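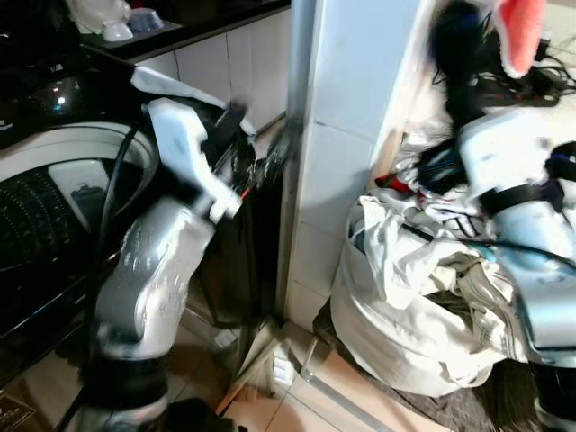

Shared Workshop Build Group — Session 4 handout
Jillport Makers, October intake
Topic: two arms in a small laundry, reach and cables

Read before you come. Bring your own copy of the joint sheet from session 3, I'm not printing it again.

1. Where we are up to

Two arms built, both on the Prollow controller boards. Left one finished, right one finished except for the wrist cover screws (M3, the short ones — the long ones bite into the cable). Head camera mounted and talking to the laptop. Bench tests done. So now we go into a real room, with tight gaps and tile and cloth everywhere.

Laundry is a good first room. Narrow, hard surfaces, soft stuff to pick up. Also unforgiving. Tile chips and so does printed plastic.

2. Reaching into gaps

Gap between a machine and a pillar is the hard case. Dark in there, the camera gives you next to nothing once the gripper is in. Rules for today:

Line up outside the gap first. Stop. Look. Then go in.
Elbow stays high. If the elbow drops you lose the wrist angle and the fingers turn into the tile.
Speed cap 130 mm/s outside, 47 inside. Set it in the config, don't trust your thumb.
Watch for hanging cloth off the counter. It can sit on top of the gripper housing and you won't feel it through the leader arm. Drags bowls with it, if there's bowls.
Back out along the same line you went in on. No shortcuts sideways.

The red marker near the gripper tip is your reference. If you can't see red, you don't know where your fingers are — stop and back out.

3. Cables

Same story as session 2, and half the group still had it wrong. Main cable runs down the outside of the arm, with slack at the elbow. Enough slack for a full bend plus a hand's width. Test by hand, power off, full travel both ways, before you plug in.

Velcro straps on the upper section, firm, not crushing. Zip ties only on the fixed parts. Anyone who zip-ties across a joint gets to re-crimp the connector themselves, the Hegyi crimper is in the second drawer and it's stiff.

Loose cable up high between the arms: bundle it before you start. A loop catching on the right arm as it comes down was the cause of both stalls last month.

4. Floor

Walk it first. Sticks, lids, pegs, anything lying about. The base rolls over a peg fine and then sits crooked and your calibration is off by a few mm for the rest of the session, and you'll blame the software. Mats are ok if they're flat. Don't park with one wheel on a mat and one on tile.

5. Soft things

Laundry bags slump. The opening you aimed at a minute ago isn't where it was. Re-aim every grab, don't replay the last one.

Grip force: start low, go up in small steps. Thin cotton wants more closure than you think, towels less. Colours help, red or dark fabric in among the whites is much easier to track on the camera, so start with those while you get your eye in.

Two-arm holds (one holds bag open, one goes in) are for session 5. Please don't try it today. The collision check between the arms only covers the forearms at the moment, not the upper shells.

6. Calibration numbers

Home position counts, left shoulder 2,215, right shoulder 2,487. They're different becuase the horns went on a spline apart, it's fine, don't "fix" it. Write down what yours reads at the start and at the end. More than a few counts of drift, tell me before you touch anything.

7. If it goes wrong

E-stop first, then talk. Arm will sag when power drops, so one person has a hand under the elbow (elbow, not gripper — the finger joints are printed and they snap). Don't back-drive the shoulder, let it settle.

Spare fingers in the Pletosham tub on the shelf. Print is white PETG, 4 walls, lying flat. If you take the last pair start another print before you go home.

8. To do before session 5

Log sheet filled in, incl. end counts
Strap check on both upper sections, photo of your slack loop to the group folder
Read the collision section in the build guide, all of it this time
Work out how you'd get a single sock out of a gap behind a machine, where the camera can't see. Half a page, sketches ok, pencil's fine

Doors at 6 pm, we start moving arms at 6:20. Closed shoes. Hair tied back, no lanyards.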